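Notebook – Clolia browser demo, December

9:40. Back on the hosted trial for Clolia. The idea is the same as before: a visitor opens a page at Candmont, clicks once, and gets a running desktop session in the browser with nothing to install. Sessions come up fine on the office line. From outside they are slow to start and sometimes hang on the login screen.

Restarted the session broker (Tan) with logging turned up. Left the old log in the shared folder under "broker-old" in case anyone wants to compare.

10:15. The hang is not the login screen. The virtual machine is up and waiting. What stalls is the profile disk, which gets copied fresh for each visitor from the Brimesico storage box. The copy took 19 seconds with one visitor. With 8 at once it was slow enough that the broker gave up on 2 of them and showed the blank page. It never cleans up after giving up, so those machines keep running with no user attached. Killed them by hand.

11:00. Changed the profile disk from a full copy to a linked one. The base image is read-only now and each session writes to its own small file. Start is much quicker on a single session. Have not tried it with a full load yet.

Side effect: the desktop picture did not load on the first try. The path in the base image pointed at the old drive letter. Fixed in the image, resealed, uploaded again. Remember to reseal before uploading – I forgot the first time and every session had the same machine name.

Checked how a long file folder scrolls over the remote connection.
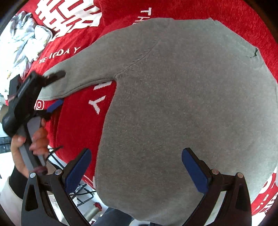
Gray knit sweater on red blanket, sleeve to the left.

Scrolling through the folder is jerky at the default color setting. Dropping to the lower setting helps the scrolling but reds go blotchy, so I put it back. Better to leave color alone and cut the frame rate while the window is moving. That option is in the Tan config under display, off by default. Turned it on.

1:30. Load test again with the linked disks, same 8 sessions. All came up. One dropped after a while with a timeout, and the log only says "client closed." Could be my own laptop going to sleep. Will repeat from the desk machine.

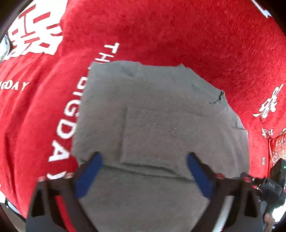 Gray knit fabric on the red blanket.

Still to do:
Broker should shut down a machine when it gives up on it.
Idle limit is set to 2 hours, too long for a public demo. Ask what Candmont wants.
Sound is off in all sessions. Not looked at yet.
Write down the reseal steps in the Clolia build notes.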